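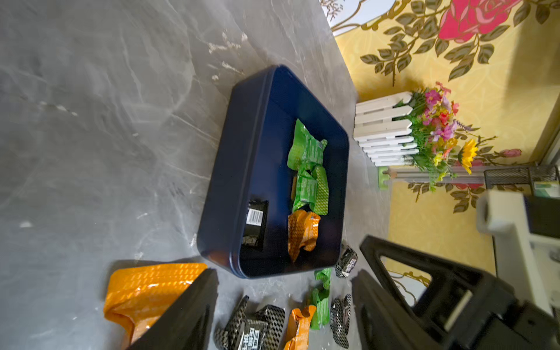

Hi and welcome back to the Corner page! I've had a lot of messages since June wanting more pictures of the snack corner, so I finally sat down on 9th September with a big cup of coffee and put this together. It's a short gallery with a lot of chatter in between (you know me by now). The corner is where the yellow wallpaper, the marble-look top and the snack tray all live, and I love it more every week.

If you're new, the older pages cover the search for the wallpaper and the great Merklow shipping mix-up. You don't need them to follow along.

## The snacks

Color first, flavor second. I know that's the wrong way to shop for food, but I'm decorating with it too! The green packets are the ones I'd keep if I could only keep one kind, and they look fantastic against the navy tray. The orange ones have a shiny stripe that goes a bit wild under a lamp. The black ones with the white checkered or diamond pattern are the serious-looking members of the family, one with big Chinese characters on it, and I bought them on looks alone the first time.

Most of my packets come from Hosseinzadeh Grocery, which has one long aisle at the back where everything is small, bright and individually wrapped. I went in for rice once and came out with two bags of snacks and no rice. They mix the sizes on the shelf, so you'll find a little orange packet hiding next to a great big orange packet, and I like to take some of each. A tray with everything the same size looks like a store display. I want it to look like somebody's been in there.

How do I arrange them? I mostly don't. Green goes toward the back because I like to see it from the doorway, and something tall-ish leans up on a side wall. After that I fill in wherever there's room, and the leftovers sit out on the top until I get to them. Sometimes that takes all day. The corner still looks cheerful with packets all over the place, maybe even more so.

One tip I picked up the hard way: don't cram them in. Foil packets slide over each other, and once they're piled higher than the side of the tray they will go over the edge at the first bump. Keep it to a level you can reach into with one hand and pull out what you want. If you've got too many, put the rest in a box in the closet and swap them in later, and then it feels like a new tray!

## The walls

I get asked about the wallpaper more than anything else on this site, so let's do that properly. The roll was $43 from Urner Wallcoverings and it took 2 tries to hang. The background is a pale yellow with circles that link up, so faint that some people never notice them, and on top of that come the vases and the roses. Big white vases with gold outlines! Branches drawn inside them in simple line work! Red roses with leafy stems all over! I know it's a lot. I'd been living with beige for years and I was ready for a lot. 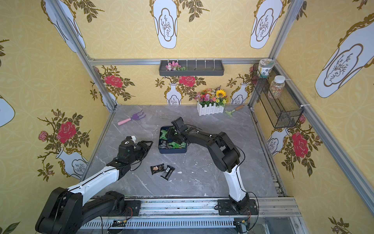

Matching the pattern at the corners nearly finished me off. With a large print like that one you have to decide early which vase gets to be whole and which ones lose a slice, and you will change your mind with paste on your hands. I started from the back and worked outward, and I'd do it that way again. Cut more than you think you need. Cut a lot more. I have a drawer full of rose offcuts now and they've lined a couple of shoeboxes very nicely.

The rails are silver aluminum and I went back and forth on those. Part of me wanted to paint them white to go with the vases. I'm glad I left them alone, as the plain metal gives your eyes a break from all those flowers, and it's also what everything hangs from. The black wire basket is on there with white cable ties and nothing else. A friend thinks I should swap them for black ones so they disappear. I like seeing how a thing is put together, so the white ones stay.

The jars in the basket change around. My rule is that one of them has to have lots of colors in it, and the other one gets to be plain. The basket is open wire, so whatever you put in it is on show, and that does make you a little pickier about your jars. I've turned down some perfectly good ones over an ugly lid.

Then there's the dark gray shelf with the row of little white hooks. I had plans for those hooks! I was going to hang scissors and bag clips and a tiny dustpan. What I have done so far is put a small bunch of pink flowers in one end and admire it.

And yes, the flowers are all artificial, the ones on the shelf and the ones in the picket-fence planter too. I've had two emails asking how I keep the sunflower looking so good. I dust it. The planter was a flea market find out in Tolton, on a stall that was mostly doorknobs, and I carried it home on my lap on the bus. Pink, red, orange, purple and yellow blooms all in one bunch sounds like too much next to that paper, but the white fence holds it together somehow. If you're buying artificial flowers, bend the stems before you decide they look fake. Straight out of the bag they all stand up like pencils.

## The tray and the top

On to the piece that started the whole thing. I wanted a tray with proper sides, deep enough that a packet could lean on them, and with rounded corners so I wouldn't keep catching my sleeve. I also wanted navy. I can't explain the navy except to say that I held a lot of trays up next to the yellow and that was the one I didn't want to put down. White would have vanished into the vases, and red would have been arguing with the roses all day long.

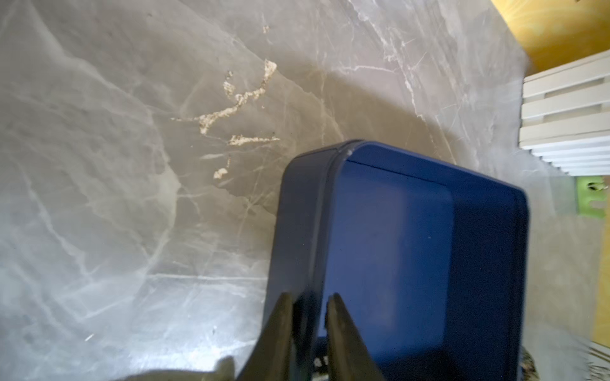 *Navy blue tray, gray marble pattern. Still my favorite color pairing in the corner.*

What I like best is that the floor of the tray looks like a brighter blue where the light gets to it. In the store I thought it was one flat color all over. At home, the side near the lamp goes almost royal blue and the far side stays dark, so it changes depending on where you put it down. The rim is good and thick too, which matters when you pick a tray up as often as I do. It picks up little scuffs, and I've stopped fussing over them.

The marble pattern was the easy decision for once. It's gray with white veins running every which way, and crumbs hardly show on it, bless it. It does have a shine, so if the light's coming in low you get a hazy patch and the veins wash out for a bit. I've learned to live with that when I'm taking pictures for you all. For cleaning I use a damp cloth and then a dry one, and I lift the tray off first. Wiping around a tray leaves an outline, and once you've seen it you'll see it every time you walk by.

## A few answers before I go

**Would the wallpaper work in a bigger room?** I think so, but I'd keep it to one wall. My corner has it on the back and both sides and it's like standing inside a teapot. Wonderful for a corner. For a whole living room, I'd want to sleep on it.

**Did you try other colors of tray?** Only in the store, and only by waving them at a scrap of wallpaper I'd brought along in my bag. Take a scrap with you! The pictures on your phone will lie to you about yellow.

**What happened to the Merklow order?** It came, it was the wrong shade, it went back. They were very nice about it.

**Which snack should I start with?** Green.

Next time I'd like to get those hooks into use, and I may move the planter over to the other side to see what it does to the roses. If you've got a small bright corner of your own, send me a picture through the contact page. I'm slow to answer but I do look at every one, usually with a packet of something open next to me.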